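11. April 2024

Gegen Mittag in Brumunard angekommen, zwei Stunden später als geplant. Zu viert gleich ins Suven, Tisch am Fenster. Ich hatte Linsensuppe und danach Forelle, die Forelle war etwas trocken. Brot gut, Wein teuer. Im März war die Karte noch länger.

Nachmittags geschlafen, dann Einkauf bei Jemier: Zwiebeln, Reis, rund 1000 Gramm Muscheln.

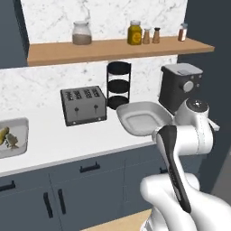

Um sieben gekocht. Die Muscheln reichten knapp für alle. Zum Nachtisch Birnen und der Rest Käse von der Fahrt. Morgen Abend Nomura, Tisch ist bestellt.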